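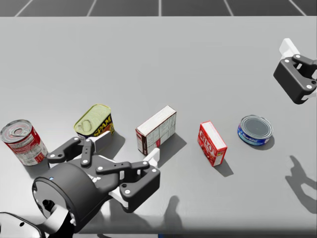
Five things from the grocery shelf, with a soup can at the left.

The Shelf That Came Back

When I moved to Kasutden, I rented a room in a house with a pantry bigger than my bathroom at home. It had a door, a small window covered with painted paper, and shelves up to the ceiling. In the country where I grew up we kept food on the balcony in winter and in the refrigerator in summer, and what didn't fit we did not buy. So I looked at this pantry with respect, but also with suspicion. I kept my suitcase in it.

That was many years ago. Now I have a pantry of my own, a much smaller one, and I am one of the people who read the letters that come to this magazine about food at home. For a long time the letters were about recipes. Since last May more and more of them are about storage. People want to know how many cans are enough, whether flour goes bad, what to do with the jar of something that an aunt brought. They have again a shelf, after years when many of them bought dinner every evening on the way from work, and they are not sure how to behave with it.

I went to see some shelves. The first was in Hiltero, a town on the far side of the river, where the food co-op opened a reading corner beside the cash desk and lends out old household books. I sat there for two mornings. The books from the time of my grandmother are very strict. One of them gives a full plan for a household pantry, with a list for every month and a drawing showing that sugar must stand higher than salt. It does not explain the reason. Another advises the housewife to go through all her supplies at the change of season, wipe every lid with vinegar water, and write down what she finds in a book which is used for nothing else.

I liked the idea of the book. At home I tried it, and it took me a whole evening. I found 43 items, which seemed to me a modest number, until I saw that six of them were mustard. I had bought mustard for a potato salad, again and again, each time sure that there was none. The oldest jar had been on that shelf longer than I had been in the apartment - I must have carried it with me in the move, wrapped in a towel like a vase.

This is the trouble with a deep shelf. What stands in the back does not exist. The people who design kitchens know it very well, and the newer pantries I saw were all shallow, with room for one row of cans or perhaps two. In a house on Doherty Street the owners had taken out a broom closet and put boards between the wall studs, only as deep as a box of tea. Everything could be seen at once. It looked a little like a shop, and the children of the family treated it like one and came every few minutes to look at the goods.

For those who can't rebuild the wall there are simpler ways. A shoe box without its lid makes a good drawer for small packages. A step made from a piece of board lifts the back row, so the labels look over the shoulders of the front row. And there is the old rule of shops, to put the new can behind and take the old one from the front, which everybody knows and which I myself follow for maybe a week after each time I read about it.

The dates on the packages are another matter, and they bring the most letters. Many readers throw away a can on the day that is printed on it, as if something happens inside at midnight. On most shelf foods this date speaks about quality. The maker promises the best taste until then. A can that is sound, without rust and with flat ends, and that was kept cool and dry, is usually good for much longer, though tomatoes and fruit lose their taste sooner than beans. A can that is swollen or leaking, or that has a deep dent in the seam, should go out with no tasting and no discussion.

Dry goods have their own enemies. Brown rice has oil in it and gets old faster than white rice. Whole wheat flour is the same, and it is happier in the freezer if there is space. Spices do not really spoil, they only become quiet. I had a paprika which was so quiet that I used it for two winters only for the color. 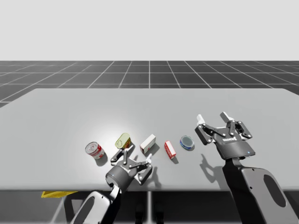 Tultance writes to us that all this order is fine for a magazine, but in a house with teenagers no shelf stays arranged longer than one afternoon, and that the only system which ever worked there was to buy less and to shop twice as often. The letter adds that a full pantry makes the family lazy, and that the best soups were made in the last days before payday, when one had to think.

I have thought a good deal about this letter. It is true that the stored food can become a kind of museum. My neighbor in the first house kept on the top shelf a tin of peaches for guests, and in the years that I lived there no guest was important enough. But it is also true that the shelf gives a certain peace. In the winter of the big snow, when the bus did not run and the store on our street closed at noon, I cooked lentils with the last onion and one of my mustards, and I did not look out of the window with worry.

There is also the money. The cost of a full pantry, if you fill it in one day, can frighten a person. The old books understood this better than the new ones. They recommend one additional thing with each shopping, whatever is cheap that week, and they count that the shelf will be ready in a year. One of the Hiltero books sets the daily sum at 60 cents, and from the price list on the same page I understand that this bought a serious amount of barley.

The newer advice is often written for people with a garage. I read one plan which started with 1,000 meals in buckets, and I closed it and made a sandwich. Most of our readers live in apartments. For them I would say that a shelf of one arm's length can hold a good week of dinners, if it is filled with food the household eats anyway. Beans you do not like will not become tasty in an emergency. The same is true for the sardines that somebody in the family respects but never opens.

As for my own pantry, I still keep the book. It hangs on a string inside the door, and the entries are shorter now than in the beginning. The last page says: rice, two soups, oats, vinegar, no mustard. I wrote "no mustard" with a double line under it, and next week I am invited to bring a potato salad.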